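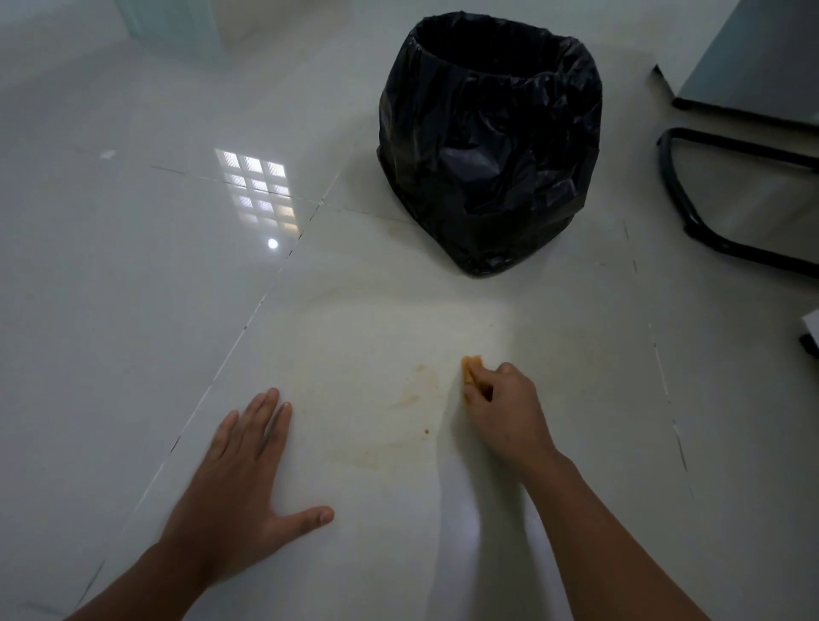 Cleaning Spills on Tiled Floors in Shared Kitchens

Corton Residents' Services
Last revised 27/02/2025

These instructions apply to all residents of Corton who use the shared kitchens on the ground and upper floors. Questions may be sent to Poul Riis at the housing office.

Before you start

Set out the yellow floor sign from the hall closet. Fill the small bucket with 500 ml of warm water and add 3 drops of dish soap. Do not use bleach or any product containing vinegar, as both can damage the grout.

Step 1. Take up the liquid

Lay tissue or paper towel over the spill and press down. Work from the outer edge toward the middle so that the liquid does not spread. Replace the paper as soon as it is soaked.

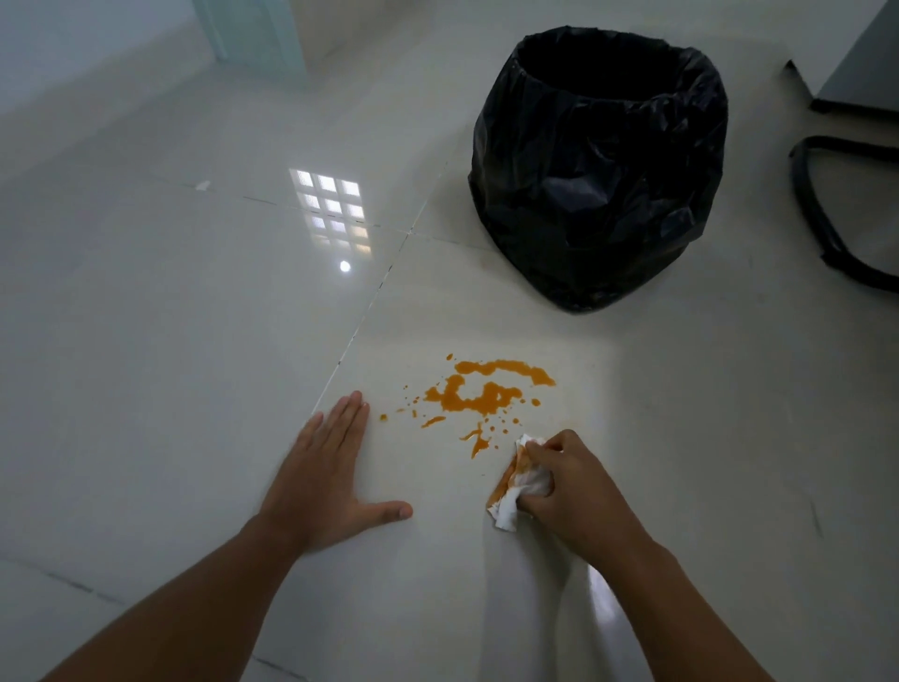

Blotting an orange spill with a tissue.

Step 2. Wash the area

Wipe the tiles with a damp sponge, rinsing it often. Dried juice or sauce may need to be softened first: leave a wet cloth on the mark for around 20 minutes, then wipe again. Grout lines should be cleaned with the soft brush kept under the sink.

Step 3. Clear away the waste

Used paper and food scraps go in the general waste bin.

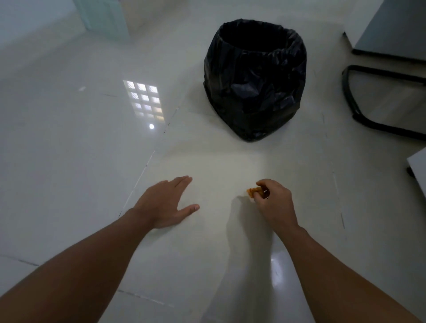
Glass must be wrapped in newspaper and taken to the container in the yard. Bags are to be tied and replaced when they are three-quarters full.

Step 4. Rinse and dry

Go over the floor once with clean water and dry it with a cloth. Leave the sign in place for 60 minutes. Stains that remain should be reported to the office, which arranges a deep clean of all kitchens each April.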